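Riltov three-compartment refrigerator: review after the first stretch of use
By Sawsan Darwish
16/04/2024

We needed a refrigerator for a small room, one that already had a long white desk in it and not much floor left over. The Riltov was the narrowest three-compartment model that Salameh, our local appliance store, had on the floor. It cost 1,065 with delivery. Removing the old one was 25 extra, and I paid it.

I have kept notes on it from the start, and this review comes from those. I am not comparing it with anything except the refrigerator it replaced, a plain two-door unit of a similar height.

Delivery and setup

Two people brought it in and had it standing in 40 minutes. Most of that time went to the doorway, which is tight, and to leveling. The front feet turn by hand, but you have to tip the cabinet back a little to reach them, so have a second person there. Marwan Hijazi held ours while I turned the feet. The manual says to let it stand before plugging it in. We left it overnight.

The floor is smooth with a wood pattern, and I had expected the refrigerator to creep when the doors were pulled. It hasn't moved.

Storage

There are three sections, stacked, each behind its own door. The top one is the fresh food section, the middle one is for things you want colder, and the bottom one is the freezer. I like this better than I thought I would. The upper compartment gets opened far more often than the others, and the other two stay shut while you look for the milk.

The shelf in the upper compartment is clear glass. It wipes clean with a damp cloth. Round fruit will roll on it if you put it down carelessly, so most of our fruit goes in a basket first. The basket we use is an oval yellow plastic one from Zakico with holes in the sides and a small handle. It gets filled on the desk and carried over.

The middle section is the weak one. It is shallow, and a tall carton has to lie on its side. The freezer drawers run well when lightly loaded and start to stick when full.

Doors

The doors have no handles that stick out. You open the upper one by getting your fingers into the gap at the side edge and pulling. The seal is firm, and the first pull takes more effort than the rest of the swing. Marwan has no trouble with it. I have some arthritis in my right hand and found it tiring, so I tied a thin white string to the upper door. If Riltov sold a clip-on handle, I would buy it.

The finish is a silver gray that shows finger marks less than I feared. It does pick up soft reflections from the ceiling light, and there is a visible seam between the side panel and the doors, which I don't mind.

The refrigerator, the desk and the basket:
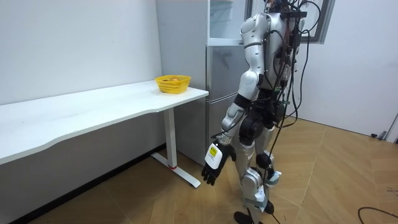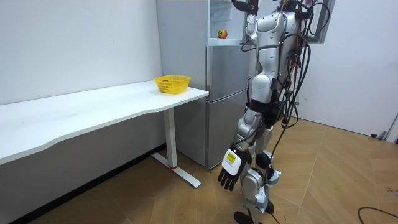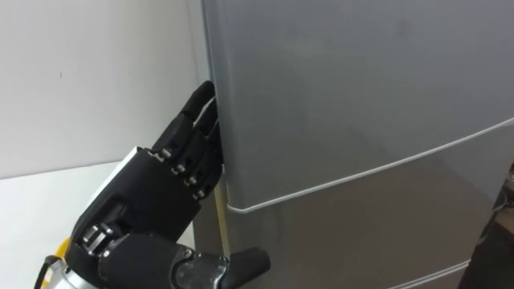
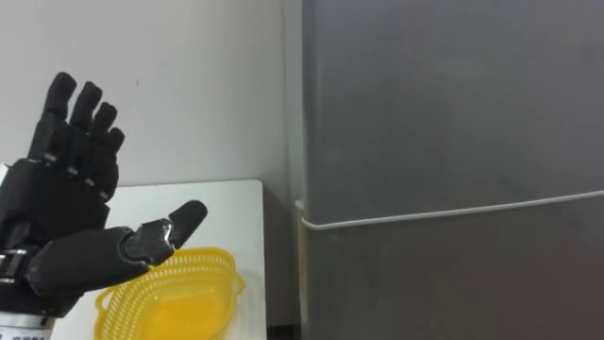 Noise is low. The compressor is audible from the desk when it starts and then settles into a hum I stop hearing. The old unit clicked every time it shut off, and this one doesn't.

The desk is a Pestolwood with a curved front edge, bought earlier, and I will review it separately in June. For now I'll just say to measure before you put a desk and a refrigerator this close together. Allow for the full swing of the doors and for your own elbows.

The temperature dial has 2 marked settings between the lowest and the highest. I keep it on the lower of them. On the higher one, lettuce at the back of the shelf froze.

I would buy it again at this price for a small room. For a family kitchen I would look for something with a deeper middle section and proper handles. Salameh still had the silver when I last went by, and the white was on order.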